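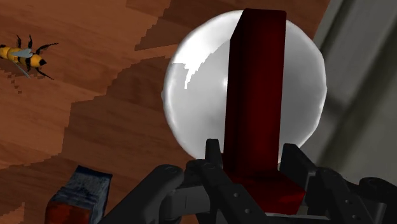

Section 2. Planning the Purchase of Your Work Cell

2.1 Before you start

Please read this section before you ask any supplier for a quotation. It is written for the person who prepares the budget, and also for the person who will later operate the cell. In a small company these are often the same person.

The Skultine planning package lets you try a task in simulation first and buy the hardware after. You need a computer with the package installed, a list of the parts you want to handle, and the price list from your dealer. Set aside one full morning for steps 1 to 6. Steps 7 to 11 can be done later, when the quotations arrive.

Note: The planning package does not include prices. Prices are different in each region and they change during the year. Always enter the figures from a current quotation.

2.2 Describe the work

1. Open a new plan and give it a name. Use the name of the task, for example "Block transfer", and not the name of the machine. The machine may change during planning, but the task stays.

2. Enter every part that the gripper must hold. For each part write the width, the height, the weight and the surface. If a part is wider at one end, as the red block in the tabletop task is at its base, enter both widths and mark which one the fingers will close on.

3. Enter the objects that stay near the part during the work. Many users forget this step. In the tabletop task a large white sphere stands directly behind the block, and the fingers and the block must have space in front of it. A toy bee and a small box are also on the table, and they must be in the plan too.

4. Enter walls and other fixed surfaces. Measure from the edge of the table and not from the robot base, as the base position is not decided yet.

Caution: Do not leave an object out of the plan only because it is small. A path that is free in the plan can be blocked in the real cell, and then you pay for the installation time again.

2.3 Choose the gripper class

5. Select a two-finger gripper from the library and run the task with it. Start with the smallest class that can open wide enough for your widest part. Larger grippers cost more, and they also need more space on both sides of the part.

6. Look at the grip from more than one view. A large gripper can cover a good part of the table when you look from close by, and something behind it may be hidden. Turn the view until you can see both fingers and the object behind the part at the same time.

If the task fails in simulation, change one thing only and run it again. Save each run under its own number. Kamala Gounder, who reviewed this section for the Stelville training office, keeps 17 runs in her own block transfer plan, and she recommends writing one sentence of explanation for each.

Note: Shadows in the simulated view may have stepped edges when the picture quality is set to low. This has no effect on the result of the run. You do not need to buy a stronger graphics card for planning.

2.4 Prepare the budget

7. Open the budget sheet. It has 11 lines. Fill in all of them, also those where the cost is zero. An empty line will be read by your purchasing department as a line you forgot.

8. Put the arm, the gripper and the controller on separate lines. Some dealers give one price for the three together. Ask them to divide it — you will need the separate prices when one item must be replaced.

9. Add spare fingers. We advise 2 sets for the first year. If your parts have a smooth or glossy surface, ask the dealer about finger pads as well and put them on the same line.

10. Add the items which are not part of the robot: table, fixing plate, guarding, cables, electrical work, transport, training. In the example budget delivered with the package, the fixing plate costs 353 in the local currency. This amount is for practice with the sheet. Do not copy it into your own plan.

11. Send the sheet together with the saved plan file to at least two dealers. Ask each of them to confirm the gripper class in writing.

Caution: A successful run in simulation is not a safety approval. The risk assessment must be made on the real cell, by a qualified person, before production starts. Keep money for it in the budget.

2.5 Delivery and payment

Ask for the delivery time of the gripper and the arm separately. If the arm comes first, you can mount it and connect it, but you cannot do the acceptance test. Do not agree to a final payment that is due before this test.

If your budget year closes in February, send the order early enough so the invoice arrives inside the same year. Pankaj Mishra at the Hutstead service desk can supply a pro forma invoice for this purpose. For customers who buy through Ramasamy, the request goes to the dealer directly.

Keep the plan file after the purchase. You will need it in Section 3, where the position of the robot base is marked on the table.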